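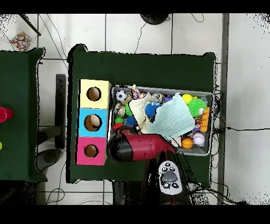
Bandeja gris con juguetes y telas, y los cubos de colores a la izquierda.

Prinent Revueltos
LEEME / ficha de datos
Última revisión: 20/11/20

Qué es

Colección de imágenes de juguetes y cosas de casa mezcladas en un recipiente, con su lista de objetos y, en parte de los casos, una nota de texto. Pelotas, telas, latas aplastadas, alguna botella, peluches, piezas sueltas. Todo encima de mesa con tela verde oscura. Al lado, tres cubos con agujero redondo arriba para ir metiendo lo que se saca.

951 imágenes. 488 con nota escrita a mano. El resto solo lleva la lista.

El nombre viene de la primera carpeta, que se llamaba "revueltos" y así se quedó. En algunos ficheros viejos pone Ilholm en la cabecera. Es lo mismo, nombre anterior del proyecto, no hay que buscar otra colección.

Para qué sirve

Reconocer objetos que se tapan unos a otros. Separar duro de blando. Buscar una cosa concreta debajo de una tela. También se ha usado para practicar inventario de cajón desastre, que era la idea original: qué hay aquí dentro, qué se guarda, qué se tira.

No sirve para medir tamaños. No hay regla ni referencia al lado y las cosas están a distinta altura dentro del montón. Tampoco para marcas, las latas van aplastadas y lo impreso se lee mal o no se lee.

Recipientes

Hay 2 y no se mezclan en la misma imagen como recipiente principal.

bandeja: metal gris, rectangular. Las cosas quedan más extendidas, se ve mejor el fondo del montón.
cesta: malla metálica plateada, rectangular, borde redondeado. Se llena más alto. Por los lados se ve parte de lo que hay dentro, lo cual da problemas al anotar (ver más abajo).

Los cubos

Tres. Agujero redondo en la cara de arriba, tapa de papel de color. En la lista van como cubo_amarillo, cubo_azul, cubo_rosa. El amarillo es muy pálido y el azul es celeste, con poca luz alguien los ha confundido en las notas, corregido en casi todas. Si encontráis alguna sin corregir, avisad.

El orden de los cubos cambia. No deis por hecho que el amarillo va siempre en el mismo sitio.

Lo que está dentro de un cubo se anota solo si se ve por el agujero. Si se ve algo pero no se sabe qué es, se pone "algo_redondo", "algo_blando" o lo que toque. Nada de adivinar por lo que falta en la bandeja.

Los objetos, por grupos

Pelotas y bolas. El grupo más grande y el más pesado de anotar. Béisbol blanca con costura roja, tenis amarilla, baloncesto naranja de juguete, fútbol pequeña blanca y negra, balón marrón de fútbol americano. Lisas en amarillo, naranja, morado, azul. Una transparente que parece de cristal (va como bola_transparente, sin material). Las de pinchos aparte, ver siguiente.

Pinchos. Goma con púas. Verde, azul, morada. Las verdes son la fuente número uno de errores: hay una grande verde lima y otra más pequeña, y cuando asoma solo un trozo no hay manera. En ese caso verde_pinchos sin tamaño y ya.

Telas. Punto color crema, la que más tapa. Verde menta con textura de canalillo. La crema suele acabar en medio, arrugada, y debajo siempre queda algo a medio ver. Se anota lo que asoma. Ovillo azul: está en este grupo por blando aunque sea redondo, hubo discusión y se decidió asi.

Blandos varios. Peluche tostado, cuerda de nudos rosa, azul y amarilla, esponja color melocotón.

Duros varios. Bloque azul de construcción con tetones, bloque pequeño color crema, juguete naranja de apilar con clavijas redondas, barra naranja de plástico.

Envases. Lata roja y negra, lata negra y plateada, lata plateada con dibujo de colores. Las tres espachurradas. Botella de plástico transparente arrugada, etiqueta azul. En las notas aparecen como "basura" en la primera tanda y como "envase" en la segunda. Buscad por las dos palabras.

Peso máximo por objeto 500 g. Lo que pasaba de ahí se quedó fuera, por eso no hay botes llenos ni herramientas.

Cómo se llenaban los recipientes

A mano y sin orden. Se volcaba lo gordo primero, luego lo pequeño, la tela al final o por el medio. Se intentó una tanda ordenada por color y se descartó, quedaba muy artificial, ningún cajón del mundo está así. Las instrucciones eran de una línea: que quepa y que no ruede fuera. Lo segundo se cumplió regular, las pelotas se asoman al borde y alguna cuelga. Se dejaron tal cual. 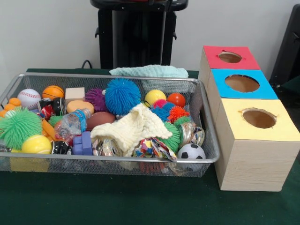
Entre una tanda y otra se cambiaban algunas cosas, no todas. Por eso hay objetos que salen con un recipiente y con el otro no los encontráis. No es un fallo de la lista.

Reglas de anotación

Un objeto por línea. Nombre, color, grupo, visible (entero / parte / casi nada).
Color el que se ve, no el que uno sabe que tiene. Si la bola naranja tira a roja, se pone naranja_rojo.
Lo que se ve a través de la malla cuenta, con la marca "malla". Si solo se distingue una mancha de color: objeto_amarillo, objeto_azul, etc. Sin más.
Dos objetos iguales, dos líneas.
Lo que está fuera del recipiente va con "fuera". Ahí entran las cosas de otras mesas y lo que haya en el suelo. No es obligatorio anotarlo, hay imágenes donde se hizo y otras donde no.
La tela se anota aunque no tape nada.

Las notas de texto

488, en español, cortas. Dos o tres frases. Dicen qué hay encima de todo, qué está tapado y qué cuesta distinguir. Escritas deprisa, con faltas. No se han limpiado a propósito, salvo lo de los cubos. Ejemplo real:

"mucha pelota. la tela crema tapa el centro, asoma el balon marrón por detrás. lo amarillo de abajo no sé si es pelota"

El tono varía. Unas usan "balón" para todo lo grande y "pelota" para todo lo pequeño, otras al revés. Hay un fichero de equivalencias, sinonimos.txt, incompleto.

Estructura de carpetas

imagenes/bandeja
imagenes/cesta
listas/ (un txt por imagen, mismo nombre)
notas/ (solo las que tienen)
sinonimos.txt
LEEME.txt

No hay partición hecha. Si la hacéis, separad por tanda y no al azar: dentro de una misma tanda las imágenes se parecen mucho, cambia una pelota de sitio y poco más.

Problemas conocidos

Bola morada: en una tanda hay una lisa pequeña y en otra una de pinchos. Varias listas dicen solo "morada". Pendiente.
Las bolas amarilla y naranja juntas contra el borde a veces están anotadas como un solo objeto. Pendiente tambien.
El juguete naranja de apilar sale como "apilable", "clavijas" y una vez como "zanahoria". Arreglado lo de zanahoria.
El bloque crema pequeño se confunde con la tela crema cuando está medio tapado. Sin solución de momento.
La mesa verde oscuro se come los bordes de lo verde y lo negro. Ojo con las segmentaciones automáticas.
La botella, al ser transparente, deja ver lo que tiene detrás. Lo de detrás se anota como "parte".

Cambios

En marzo se unieron las dos carpetas viejas, Ilholm y la otra, y se renombró todo. Si tenéis una copia anterior, los nombres no coinciden; más fácil bajarla entera otra vez.
Se quitaron repetidas.
Se añadió la marca "malla".
Grupo "basura" pasa a "envase" en las listas. En las notas no.

Uso y cita

Libre para investigación y para clase. Si la usáis, poned "Prinent Revueltos" y la fecha de revisión de arriba. Para uso comercial hay que preguntar antes. Si reanotáis algo, se agradece que mandéis las listas con el mismo formato, un txt por imagen, sin columnas nuevas.

Pendiente

Terminar sinonimos.txt. Decidir si la cuerda de nudos es tela o juguete. Escribir notas para las que faltan, empezando por las de cesta, que son las más liadas.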